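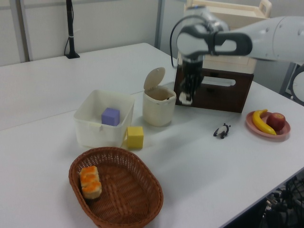 Toy rotation: does it work past age three?

pennywhistle22
Okay, I need opinions. My sister swears by rotating toys (half in the closet, swap every couple of weeks) and I finally tried it in May with my four-year-old. First swap was magic. Second swap, he asked for the exact stuff I'd put away, by name, at bedtime, crying. Did I wait too long to start? We're in a 614 square foot apartment, so leaving everything out isn't really an option.

marshgrass
Four is fine! We started at five. The trick for us was letting her pick what goes away. I hold the box, she fills it, and whatever she picks is gone till the next swap. She's way tougher than I would be.

DadOfNello
Going to disagree with the whole idea, sorry. We did it for 11 months and all it did was give me a chore. Kids get bored, and then they get over being bored. Give stuff away and keep what's left on a low shelf. Done.

pennywhistle22
Give it away to who though? The thrift store in Dirnarby stopped taking toys.

DadOfNello
Try the swap at Rarnside library. They take anything clean with all its parts.

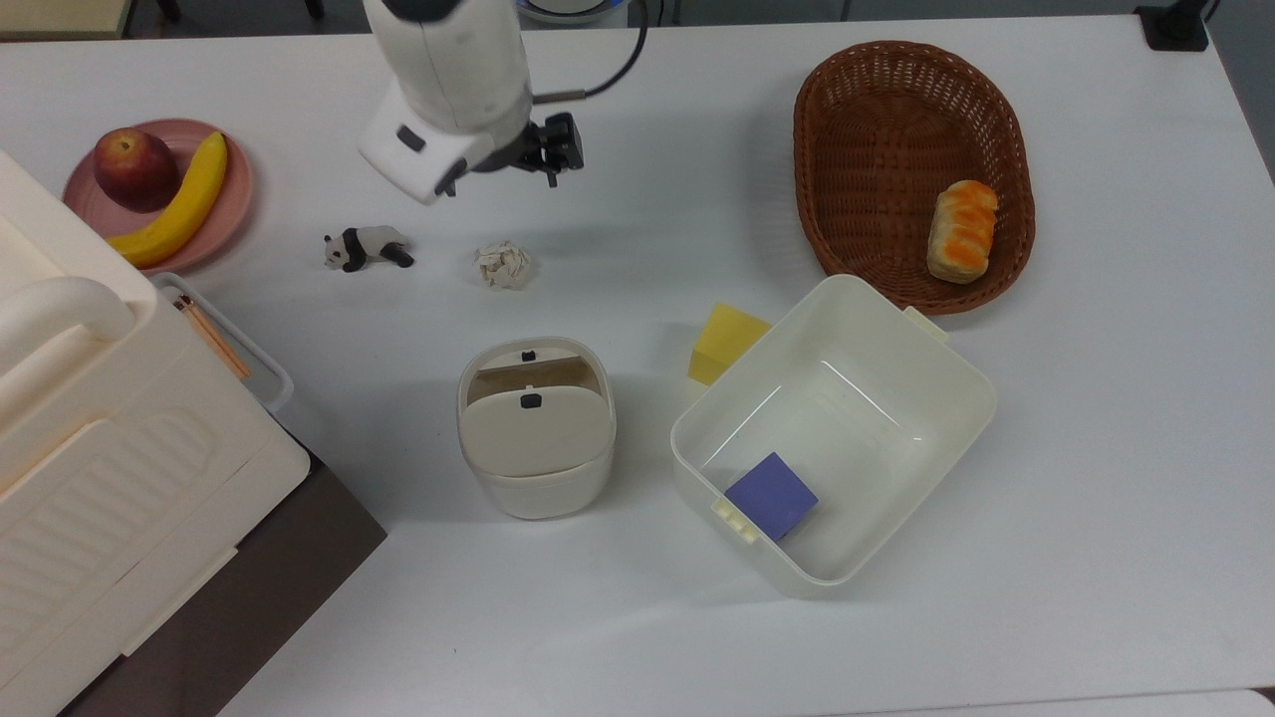 marshgrass
I don't think it's a chore if you keep it small. I have two boxes and that's it. My neighbor has 25 bins with printed labels and I agree, that's a job.

Zohreh Daneshvar
I ran a home daycare for 22 years and I rotated the whole time, so put me down as a yes. But never the favorites! Stuffed animals they sleep with, the one truck, whatever it is, those stay out. Rotate puzzles, blocks, play food. Pretend food especially comes back like it's brand new, I don't know why. Two weeks is too short for a four-year-old by the way, I'd go five or six.

pennywhistle22
Oh, the favorites thing is definitely where I messed up. I put his garbage truck in the closet. It's back out now and he took it to bed.

asadi_mom
Ha, the garbage truck. We lost a dump truck to the closet for one night and I still hear about it.

DadOfNello
So if the favorites stay out and the rest sits in a closet for six weeks, why keep the rest? Serious question.

Zohreh Daneshvar
Rainy days, cousins visiting, and what he ignores at four he may love at five. Keep the puzzles at least.

pennywhistle22
Trying six weeks with two boxes. Does anybody store theirs under the bed, or does he just find them?

marshgrass
He'll find them. Top of the closet.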